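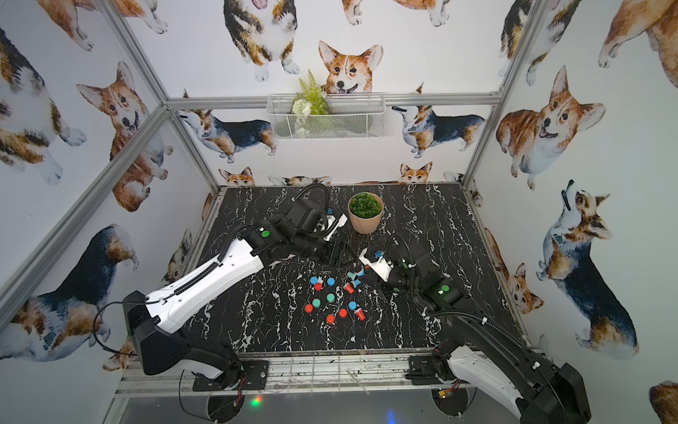 I have gone right off the green light. For most of my working life I've treated a green light as a sort of promise, the way you do with a kettle or a pedestrian crossing, and I suspect most people who spend their days near robot arms feel the same. Both arms on our sorting bench show one on the wrist, and they were both glowing away, cheerful as you like, through the whole of the worst afternoon we've had with the thing. The job couldn't be more harmless to look at: little red, blue and teal bits on a marble-patterned table, a potted plant at the back and corgis all over the walls. It's a hard place to feel nervous in, and I think that was part of our trouble.

What went wrong is quickly told. The right arm closed on a piece, missed it, and carried on as though it had it. It lifted nothing, moved nothing to the drop point, opened its fingers over nothing and logged a successful pick. Then it did that again. Meanwhile the left arm, which decides where to go partly by what the right one says it has cleared, went confidently into a patch of table that was supposed to be free and wasn't. It pressed down on a piece that shouldn't have been there, kept pressing, and the piece shot out sideways and hit the wall. I was leaning in at the time, because I'm nosy, and it went past my ear.

No harm done. It was a bit of plastic the size of a grape and I got a fright. But I went back through the log that evening with a packet of crisps and found 367 picks marked as good for the day, with a dismal number of them pure fantasy. The arm wasn't broken in any way you could point to with a screwdriver. The gripper decides it has hold of something when the fingers stop moving, and a bit of stiffness in one finger was stopping them early. Fingers stopped, therefore object held, therefore green light. You can see how it got there. I've reasoned worse than that before breakfast.

Now, the software we run on is called Zistar, and I don't want to be unfair to it, as it's mostly very good and I've been rude about it in print once already (that was back in April, and I got emails). My grumble is with the whole way we talk about faults. We've got into the habit of calling a thing safe if it stops when it notices a problem. Lovely, but what about all the problems it has no means of noticing? A light that means "I have found nothing wrong" gets read by every tired person in the building as "nothing is wrong", and there's an awful lot of room between those two. You could lose an arm in there.

And small jobs make it worse, I'm convinced of it. If those had been engine blocks I'd have been behind a fence with a padlock on it and a sign telling me off. Because they're caps and balls and funny little cups, we stand about with mugs of tea and stick our heads in. The motors don't know they're moving something silly! They push until they're told to stop pushing, whatever's underneath, and for those few seconds the thing underneath could just as well have been my hand.

I took all this to the regulars at the Standbridge meet-up on Tue 8 October, expecting nods, and got an argument, which I suppose is why I go. Somebody pointed out that pressing isn't the same as gripping and that a decent force limit would have caught the second arm whatever the first one was fibbing about. True, and ours was set far too high, and that's on me. I'd put it up myself weeks ago when we had a run of false stops and I was sick of walking over to press the reset button. I'd meant to put it back.

So here's what I'd like to see, and I'd like the people who make grippers to do it so that I don't have to. After every close, look. There's a camera on the wrist already, for heaven's sake, and it gets a perfectly good view of whatever is or isn't between the fingers.
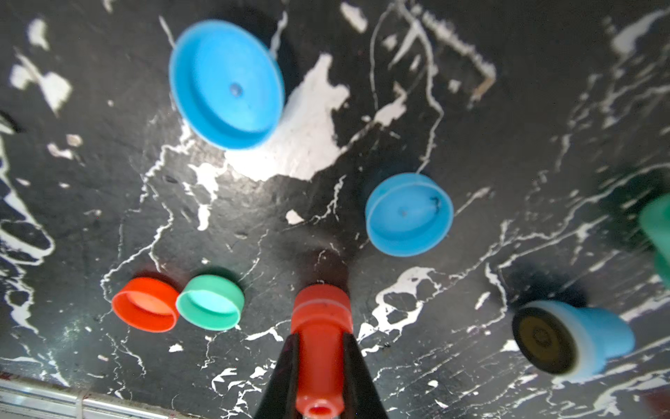 Morenike Odukoya thinks I'm asking for the wrong thing, and wrote to tell me so at some length. Her view is that a second check only gives you a second thing to trust, and that on the Arow cell she used to run, the camera check passed empty grippers quite happily whenever the light changed. What she'd rather have is an arm that's allowed to say it doesn't know. Good pick, bad pick, not sure, and a light for each, with the not-sure light treated as an ordinary part of the day and no one being hauled in to explain it.

I've been chewing on that and I'm most of the way to agreeing with her. I do still want the camera check, mind. But she's right that we punish "not sure" terribly. Every "not sure" is a stop, every stop is a walk across the room, and after enough of those somebody like me comes along and turns the limit up.

For now the finger's been cleaned and freed off, the force limit is back down where it started, and I've put a strip of tape on the floor that I'm supposed to stay behind while the arms are live. I've stepped over it 2 times this week. The false stops are back as well, and yes, they're every bit as annoying as I remember.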